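**Hours cut at the Walus plant - what does it mean for the town?**

**ridgeline_2391**
Notice went up on the Zernarus site in January 2025. The Walus plant drops the afternoon shift and casuals come off the roster. Permanent staff keep their jobs but go from five days to four. I've been on the packing side for 11 years and my partner is a casual there, so we lose one and a bit incomes out of two. Has anyone been through a cut like this and got back to full hours, or should we be looking now?

**osman_flats**
Look now. Four days was "temporary" at the Ludon mill as well. It went to three before winter and then they offered packages. The people who moved early got the jobs at the hospital and the council depot. By the time the packages came through there were 759 applications for one intake at the depot.

**tallyclerk**
I'd be careful comparing the two. Ludon had one customer and lost it. Walus still has orders, they're running them through fewer hours. I'm not saying it's good news, but a plant that wants to close doesn't usually keep its permanents on.

**osman_flats**
They kept ours on too, until they didn't.

**greywater**
Has your partner been told in writing? A lot of casuals at our place were just left off the roster with no letter, and then had trouble showing the date their work stopped when they put in a claim. Ask for a separation certificate and keep the old rosters. Payslips as well.

**ridgeline_2391**
Text message only. Will ask for the certificate. Thanks.

**second_shift**
The bigger problem is what's left to move to. People talk about the unemployment rate coming down, but someone doing six hours a week counts as employed. Half my street is "employed". My brother-in-law does two short shifts in a warehouse and would take five full ones tomorrow.

Then you've got the handling work going over to machines. Folding and sorting clothes used to be what the labour hire mob sent you to when there was nothing else on, and I wouldn't want to plan ten years around it.

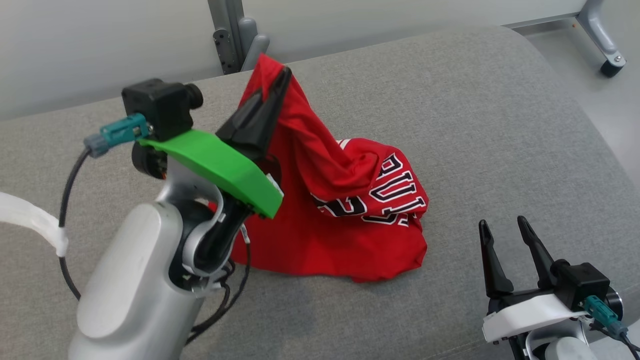
Robot arm with a red jersey held up by one part.

I'm 54 and I've retrained once already. The course was fine, the jobs at the end of it were two hours' drive away.

**tallyclerk**
Warehouse work around here went up last year, going by the ads in the local paper. I don't think machines are what cut the afternoon shift at Walus. Power prices and freight did that.

**second_shift**
Ads aren't jobs. The same labour hire firm puts up the same ad every fortnight to fill its books.

**tallyclerk**
Some do, agreed. The dairy at Osman is hiring direct though, no agency. Nights, and you need a forklift ticket.

**kelpie_dad**
Can confirm the dairy. I started there in June after nine weeks out. The pay is less than the plant but the hours are steady. The ticket cost me a fair bit up front. Ask at the employment office before you pay for anything - they covered it for the bloke who started with me, and I found out too late.

**greywater**
Also ring your bank before you miss a payment. We were 2000 behind when we finally rang, and they said they'd have moved the dates if we'd called the month before.

**osman_flats**
Second that. And if they offer a package, get the leave balance checked. Ours was wrong for nearly everyone on rotating shifts.

**ridgeline_2391**
Thanks all. My partner is going to ask about the forklift ticket and I'll stay on the four days for now. Kelpie_dad, are the nights fixed or do they rotate?

**kelpie_dad**
Fixed. Four on, three off, 10 pm start.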